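Notice to the Residents of Dollstead

Issued by the Office of the Bell, April 18, 2018

The Office wishes to inform all residents that the bell of Dollstead will be returned to service. It has been silent since the second week of March, when the sound went missing between the tower and the river.

The facts are as follows. The bell was struck at the usual hour. The ringer felt the blow in both arms and saw the rim tremble, and heard nothing. The Office sent a clerk to Prendness, 436 steps down the hill, where the noon bell has always arrived a little late. It had not arrived. Inquiries were made at the ferry and at the Baumgartner mill, whose night shift is accustomed to complaining of it. The mill had no complaint to offer.

A reward of 600 crowns was approved. The Office received a great many letters. One resident had heard the bell inside a well. Another reported it in the throat of a goose and asked for the money in advance. Each claim was entered in the register and answered in writing.

During this period the hours were kept by post. A card was delivered to every household at noon stating that it was noon. The cards reached the lower streets toward evening, and the Office regrets that many families in Prendness ate dinner twice.
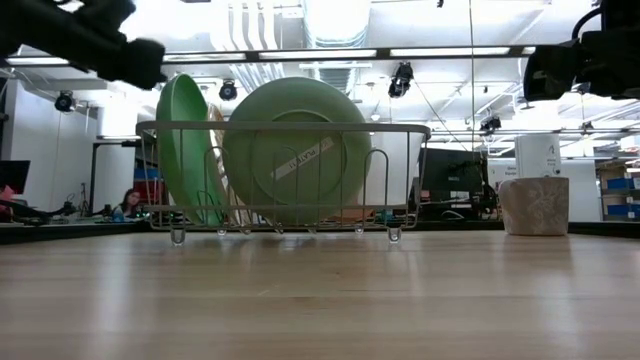 On the last day of March a letter came from Festard, across the water. Its writer, a widow, stated that a sound had been in her kitchen for some weeks. It came in under the door during a storm and settled among the cups, where it hummed when she set the table. She had grown used to it. She did not want the reward, and she asked whether the town was in any hurry.

The Office replied that it was not. Its seal was affixed to the reply after a discussion lasting most of an afternoon.

The widow has since written again. The sound has become restless and goes to the window at noon. She will open it tomorrow. Residents are asked to leave their own windows open on the river side, and to keep their dogs indoors until the hour has passed.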